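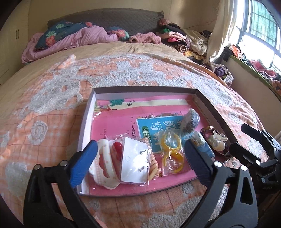

*Two hand-held grippers over a shallow box of hair clips and other small items, some of them in clear plastic.*

The Elden laboratory in Pradthorpe has spent much of this year on a plain question: which finger pad should go on its next gripper. Two were under trial, a ridged pad from Moltevik and a flat one from Tekin.

Each was fitted to the same hand-held tool and taken into ordinary homes, where operators picked up small goods and set them down again. The full trial ran to 346 picks per pad. Clear plastic wrapping proved the hardest material for both – it slides, folds and reflects light into the camera.

The ridged pad failed on 80 picks and the flat pad on 122. "The gap is real, but it narrows with hard objects," said Hedvig Brekke, who directs the trials. "A claw clip is easy to hold. A thin bag with a ring in it is much less so."

Cost remains under review. The ridged pad wears faster, and the laboratory now replaces each pair after some 300 picks. A second round, with both pads mounted on a fixed arm and a new controller, is scheduled for September.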